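4.2 Bin picking with the two grippers

The second set of trials compared the two grippers on the same arm, with the same controller settings and the same camera. The parallel-jaw gripper was the Solberg unit used in Section 4.1. The other was the Bullano, an underactuated gripper with soft finger pads that close around the object. Both were mounted with the same adapter plate, and the tool center point was measured again after each change.

Each gripper made 300 grasp attempts at the Gudthorpe lab. An attempt began with the arm at its home pose above the bin and ended when the object had been dropped in the outfeed tray or the gripper had closed on nothing. An object that fell between the bin and the tray was scored as a failure, even if the first grip looked firm. Objects were put back by hand and mixed before the next attempt. We did not try to reproduce the same arrangement for both grippers, as an earlier test in March had shown that objects shifted too much during the first few picks for this to be of use.

The grasp planner was left as described in Section 3. It proposes a position, an approach angle and an opening width. For the Bullano the width value was ignored and the fingers always opened fully. This put it at a disadvantage close to the bin walls, where the open fingers need more room. Attempts in which the planner found no valid grasp were not counted, and the bin was stirred and imaged again.

Cable routing took more time than expected. The Solberg needs one power and signal line, while the Bullano adds separate leads for the finger sensors. All of them were run along the outside of the arm with enough slack for the wrist to turn 90 degrees either way. With less slack, the bundle pulled on the connector at steep approach angles – with more, it could touch objects in the bin. Wrist rotation was therefore limited in software for both grippers, including the Solberg, which could have turned further.

The set of objects was chosen to mix hard and soft items, with plain, shiny and transparent surfaces. Figure 2 shows the arm over the bin with part of the set.
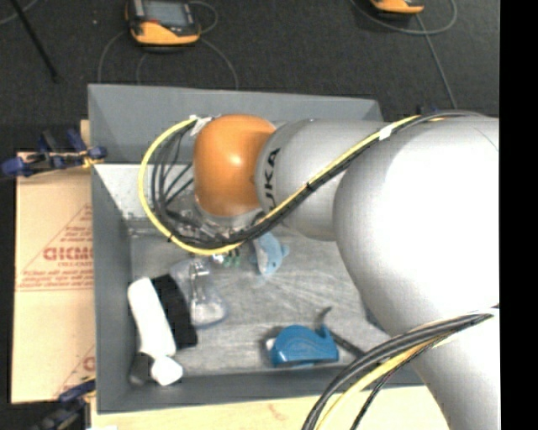 Figure 2. KUKA arm reaching into the gray bin. The objects include a light blue plush toy, a blue whale-shaped piece and a clear plastic item. Cables are routed along the outside of the arm.

Of the failures recorded with both grippers together, 122 were on objects lying against a wall or in a corner. The Solberg did better there, as its jaws could be set to a narrow opening. The Bullano did better on plush items, which tended to slip out of the parallel jaws during the lift. Transparent objects were hard for both. Depth readings on them were often missing, and the planner then aimed at whatever lay next to or underneath them.

We repeated the corner cases at Wernville in October 2021 with a shallower bin. Those results are given in Section 4.3.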